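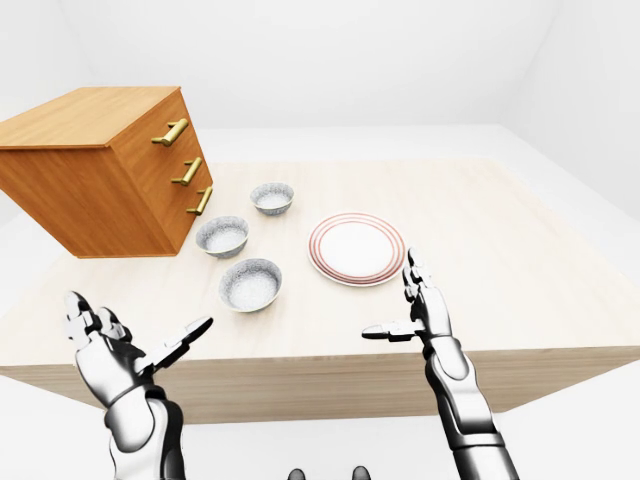
Dace Jaunzems reckons I should stop moaning about soup and just make it in bigger batches, and since she left that under my last post I've been thinking she has a point. October is when I go soup mad every year (you've been warned!) and I always make the same mistake, which is one mean little pan that's gone by lunchtime.

So this week I went large. Leek and potato, 7 leeks, 400 grams of spuds and the last of the good stock from the freezer. I softened the leeks for ages with the lid on and a lump of butter I'm not going to weigh for you. Then in with everything else, a bay leaf, and off I went to ring my mum.

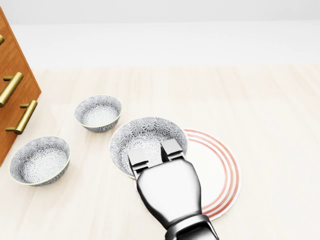

Filed under: Suppers, Cheap and cheerful

The blending is where I fall out with people. I like it half smooth, half lumpy, so I whizz one part and tip it back in. My other half wants it like velvet and we have had words. White pepper though, we both agree on white pepper, and plenty of it!

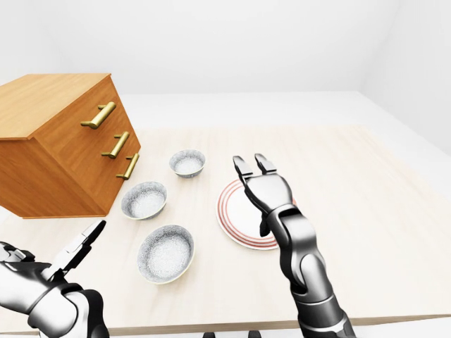
Try a parmesan rind in the pot, wrote Hamdan in the comments, and fish it out before you blend. Well, I did the first bit. I remembered the second bit with the blender already going, so let's call it a cheesy batch. It was lovely, mind you, and I'll be doing it again on purpose.

Toast is the other thing. I've gone off sourdough with soup (too much chewing) and back to a plain white tin loaf,

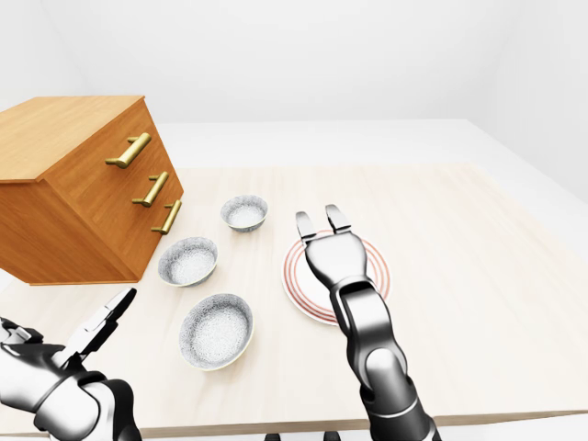 thickly cut and done under the grill so one side stays soft. Butter right up to the crusts, then dunk. There are four tubs in the freezer now and I'm eyeing up a celeriac for the next lot, if I can face peeling the thing.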